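The skewer club

The robotics club at Duvdale Secondary meets in the old textiles room, where the power points are good and the sinks still work. It has 15 members this year, from Year 8 to Year 12, and for most of the past two terms they have been trying to teach a machine to handle kitchen things without dropping them.

The club used to do what a lot of school clubs do. It built small wheeled robots, ran them around a taped track and took the fastest one to the regional day at Sirstead. Dorottya Pintér, who took over as club teacher three years ago, had no quarrel with the wheeled robots, but she noticed that the same four students did all the building and everyone else watched.

"I wanted something where a Year 8 could walk in and do a real piece of the work on the first afternoon," she says. "Picking something up and putting it down is real work, if you do it carefully and write it up."

So the club entered the Skistis Challenge instead. Skistis is a manipulation contest for school teams. Each team gets a list of household tasks in advance and has to turn up with a robot that has learned to do them from recorded demonstrations. The students make the demonstrations themselves with a hand-held gripper, working through each task over and over while a camera on the tool records what the fingers do. The recordings are then used to train the arm.

The list for this year has seven tasks. Some are easy to explain and easy to do, such as moving a cup from one mat to another. The one that has taken most of the club's time is called Tray Service, and it involves thin wooden skewers and a square enamel tray.

A skewer is a poor thing to give a robot. It is light, it rolls, and it is narrow enough that a small error in aim means the fingers close on nothing. Held too near one end, it swings. The students found early on that a slow close worked better than a quick one, and that it helped to keep the stick in the middle of the pads.
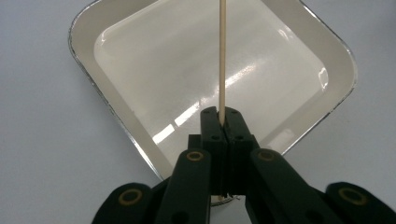 Learning to be boring

A demonstration has to be clean to be worth keeping. If the person holding the gripper hesitates, or has a second go at a grasp, the robot may learn the hesitation along with everything else. The club's rule is that any recording with a fumble in it goes in a separate folder and is looked at later.

By the end of first term they had made 80 recordings of the skewer task and kept 76. Pintér thought that was a very good rate until two of the older students went back through the lot and found that nearly all of them had been made by the same person, standing in the same spot, with the tray turned the same way. The arm trained on them did well as long as the tray stayed put. When someone bumped the table, it reached for where the skewer used to be.

They started again in second term with a roster. Everyone takes a turn, the tray gets turned between runs, and the blinds go up or down depending on whose idea it is. Enamel is shiny, and the reflections of the ceiling lights move about as the tool moves. A few students wanted to swap the tray for a plain plastic one. The contest rules say enamel, so the enamel stayed.

The newer recordings are less tidy than the first batch. The arm copes with them better, although it still has trouble when a skewer lies close to the wall of the tray, and there has been a long argument about whether to slide the stick into the open first or tilt the fingers and go in from the side. Both methods are being tried. The Year 10s favour the slide.

Who does what

Jobs rotate every three weeks. One group records, one checks and labels, one looks after the arm, and one keeps the log, a spiral notebook with a grease mark on the cover. The arm is called Bárány, the Hungarian word for lamb, which was Pintér's suggestion after it spent its first afternoon nodding at the floor.

Money is tight but not desperate. The school pays the entry fee and a sausage sizzle in the spring covered the spare parts. Skewers come from the supermarket in packets, and the club goes through a fair number of them, mostly from people treading on them.

The regional round is in December, in the sports hall at Sirstead. Teams get two attempts at each task and the better one counts. Until then the textiles room is open after school until five o'clock, and new members can start on the recording roster the day they join.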